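Bin-picking arm tips: the small jobs that keep ours going

April, by Tuva Westerberg
Reading time: 4 minutes

I look after one robot cell in a shared workshop, and I've been writing these tips on the backs of delivery notes for long enough that Dorian Aubert finally told me to type them up. So this is the typed-up version, in no order at all, starting with cables as cables are what eat most of my Saturday mornings. 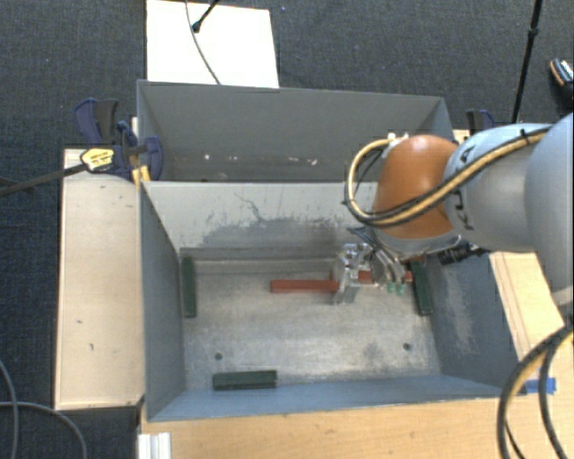

Give the cables more slack than looks sensible. When I took over the cell I wanted everything tight and tidy against the arm, like the wiring inside a nice new cupboard. Lovely for a day! Then the wrist turned further than I'd planned for and pulled a connector half out. Now I leave a proper loop at the joint, big enough that the arm can reach every corner of both bins without the bundle going taut. Before I run anything I jog the arm by hand control, dead slow, out to the furthest corner and back, watching the loop and nothing else.

Tie the bundle together, but don't strangle it. If you can't slide a fingertip under the tie, it's too tight. I use soft wrap ties where the cables need to move against each other and keep the hard plastic ones for places that never bend. Snip the tails flush too, or you'll find them with the back of your hand.

Air fittings: push, then pull. Push the tube in until it stops, then give it a gentle tug. Preben Hedegaard taught me that one after I'd spent a whole evening blaming the gripper for being weak when the tube was barely seated. Cut the ends square with a proper tube cutter (scissors squash them and then they hiss). If you think you have a leak, dab a little washing-up liquid and water on the joint with a small brush and look for bubbles. Go easy near anything electrical, and wipe it off afterwards.

Wipe the fingers. Thin gripper fingers pick up a greasy film, and a block that slips is nearly always dirt before it's a fault. I use a lint-free cloth with a drop of isopropyl alcohol, air off, arm stopped and locked out. Yes, every time, even for a ten-second wipe. Have a look for bends while you're down there. Lay a steel rule along each finger and hold a torch behind it, and any daylight in the middle means a spare goes on. We keep ours in an old Halvorsen biscuit tin, which also contains a screwdriver I'm still cross with.

Clamp the bins. I can't say this loudly enough. A bin that has crept a few millimetres will make a perfectly good program look drunk, and you'll waste hours fiddling with the numbers. We have bar clamps on ours, and I check them at the start of each session by taking hold of the rim and giving it a good shove. If it shifts at all, I nip up the clamp and then check the position again. A scrap of thin card under the jaw saves the edge of the bin.

Mark where things go. Decorator's tape on the bench is fine! Put a strip snug against the corner and if the bin moves, you'll see the gap before the arm finds it. Change the tape when the edge starts to curl. Sølve Sjöberg prefers a pencil line and we have agreed to differ.

Sweep the bin out. Scuffs and scratches on the floor don't bother me in the least, but grit does, as it gets under a block and tips it just enough to spoil a grip. A dry paintbrush and a dustpan will do. I do ours after every 15 runs, or sooner if Dario Palumbo has been filing anything nearby. Check any screw holes too, they fill up with fluff.

Keep a block of each size back. Ours live on a shelf, and they never go near the arm. When picks start going wrong I measure a working block against its clean twin, and more than once the corners had simply worn round.

Write it down. Mine is a cheap notebook with the date, what I touched and what it did afterwards. Entry 838 just says "loop caught, moved tie up, fine now", and I've gone back to that one twice this winter. Preben keeps his on the computer and can never find it.

The order I do things in, if you want something to pin up:

Stop the arm, lock it out, let the air down.
Cables and ties by eye, then by hand.
Tug each air tube.
Wipe and check fingers.
Brush the bins, shove the clamps, look at the tape.
Air back on, listen for hissing.
One slow run with a finger near the stop button.

It takes me 17 minutes with the radio on and 12 without. Next month I'm going to have a go at the noisy fan in the control cabinet, so if you've quietened one of those, do write in and tell me how you did it.

Contact: Tuva at the Bumgate workshop | Copyright Bumgate Workshop Notes | Back to top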